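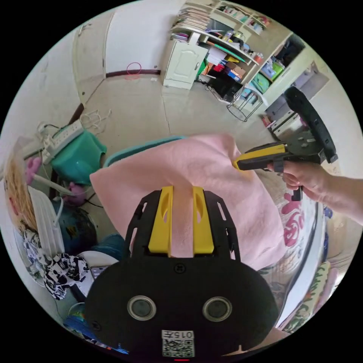 Última alteração desta página: outubro, às 21h47

Dobrar toalhas e roupa de cama sem perder a tarde

Adoro toalhas bem dobradas! Pode parecer exagero, mas abrir o armário e ver as pilhas direitas, com a dobra virada para a frente, é das coisas que mais me animam numa casa. E não é preciso ter jeito nenhum, basta fazer sempre da mesma maneira. Juntei nesta página o que fui afinando ao longo dos anos, com as correções que os leitores do Perness me foram mandando (obrigada, aprendi imenso com vocês).

Comece pelo cesto

Um cesto de plástico, como o azul-esverdeado que está debaixo da toalha cor-de-rosa, é o meu preferido para levar a roupa do estendal para o quarto. É leve, lava-se num instante com água e um pouco de detergente da loiça e não prende fios. Os de vime são lindos, mas já me estragaram duas toalhas boas e agora só servem para revistas.

Não encha o cesto até cima. Quando a roupa vai calcada, as de baixo ficam com vincos que depois nem a dobra disfarça. Se tiver muita coisa, faça duas viagens.

As toalhas grandes vão por cima, pousadas à larga. Assim são as primeiras a sair e o cesto fica logo meio vazio – dá um ânimo enorme.

Toalhas de banho

Antes de dobrar, sacuda. Duas sacudidelas fortes, segurando pelos cantos do lado curto, e o turco levanta todo. Depois:

Dobre ao comprido em três partes, primeiro um lado para o centro, depois o outro por cima.
Alise com o antebraço, de uma ponta à outra.
Junte as duas pontas, deixando um dedo de folga.
Dobre outra vez ao meio, ou em três se a prateleira for estreita.

A folga é um pormenor que me ensinaram tarde e que mudou tudo! Sem ela, a camada de dentro faz barriga e a pilha tomba para um lado. As minhas prateleiras têm 47 cm de fundo e esta dobra cabe lá à vontade. Se as suas forem mais baixas, experimente o rolo: dobre em três ao comprido e enrole bem apertado a partir da ponta sem etiqueta.

Para toalhas de rosto uso a mesma dobra, só que acabo em dois. As de bidé vão todas para uma caixa sem tampa, na vertical, como se fossem fichas.

Mantas e colchas

Uma manta estampada pede que se dobre com o desenho para fora. Parece óbvio, mas passei anos a abrir mantas para descobrir qual era qual. Dobre-as em cima da cama, ou do sofá se for comprido, e aproveite a superfície toda. Eu deixo sempre uma à mão, dobrada, para as noites frescas.

As colchas claras com flores, de que gosto tanto, guardo-as do avesso quando vão para o armário por muito tempo. O pó assenta no lado que não se vê e a estampa aguenta melhor. Lavo-as a 30 ou 40 graus, conforme a etiqueta, e nunca misturadas com turcos novos, que largam cotão por todo o lado.

No armário

Limpe as prateleiras com um pano húmido e deixe as portas abertas 90 minutos. Nos armários brancos de porta almofadada, passe um pincel seco nos rebordos antes do pano, senão o pó vira uma pasta cinzenta nos cantos. O puxador também merece uma passagem, é onde todos põem a mão.

As toalhas acabadas de lavar entram por baixo da pilha e as de uso saem de cima. Com este rodízio gastam-se todas por igual, e as cores vão perdendo vida ao mesmo ritmo, o que fica muito mais bonito.

Contra o cheiro a fechado, um saquinho de alfazema por prateleira chega. O sabonete embrulhado em papel também resulta, e dura uma eternidade.

E o chão?

Em chão de tijoleira, aspire depois de dobrar e não antes. O turco larga sempre qualquer coisa, e as juntas entre os ladrilhos agarram o cotão como se fosse velcro. Uma escova de dentes velha, água morna e uma colher de bicarbonato tratam das juntas mais escuras. Passe também um pano bem torcido no rodapé – os escuros mostram tudo!

Na próxima atualização: lençóis de elástico, que dobro de uma maneira que ainda gera discussão cá em casa.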